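The Lodger at Canddale

The Lodger at Canddale is a mystery film directed by Theano Sfakianakis from a script by Vasilică Sima. It follows a retired piano tuner, Mr Nelow, who takes a room in a boarding house in the seaside town of Canddale and slowly persuades the other residents that one of them is a thief. The film is mostly set indoors and has a small cast.

Plot

Nelow arrives at the house on 13th July with one suitcase and a letter of introduction from a former guest. The landlady, Mrs Vasilakis, gives him the room at the top of the stairs. He is polite, eats little and asks a great many questions. When a brooch goes missing, he offers to help find it, and his suggestions lead the household to suspect Skendano, a young clerk who works nights at the harbour office.

Skendano is asked to leave. More objects vanish after he has gone, and the landlady's niece begins to keep a record of where Nelow has been in the house and when. She finds that the former guest who wrote his letter had died before it was posted. The missing objects are discovered in the wardrobe in Nelow's room, none of them sold or damaged. He tells her that he only wanted to see how long it would take. The film closes in September, with Nelow knocking at the door of another boarding house.

Characters

Nelow is on screen for most of the running time but is given almost no history. Sima removed two scenes from an early draft that explained his behaviour, one of them set in his childhood home. His habit of correcting how other people pronounce words is played for comedy in the opening part of the film and becomes unpleasant later, when he does it to Skendano in front of the whole table.

The niece was written as a minor part. She was given nine further scenes during rehearsals, when Sfakianakis decided that the audience needed someone who watched Nelow as closely as he watched everyone else.

Themes

Much of the writing on the film deals with trust between strangers. The residents believe Nelow mainly on account of his manners, and they are quick to doubt Skendano, who is shy and keeps odd hours. The moment at which the viewer should stop believing Nelow is a matter of dispute. Some place it at the first dinner, when he laughs before the landlady has finished her story.

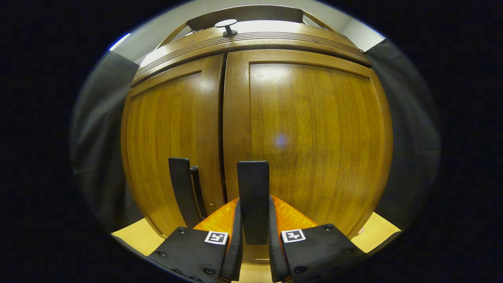 Others prefer the later scene on the stairs, where he repeats a remark he could only have overheard.

The ending has also been read in different ways. One view is that Nelow is cruel and enjoys the harm he causes. Another is that he is lonely and knows no other way of holding people's attention. Sima's published notes on the script do not settle the question.

Style

There is no music apart from the piano in the front room, which is out of tune throughout. Nelow never offers to mend it. Sfakianakis used long takes of up to two minutes for the meals, and the actors were allowed to talk over one another.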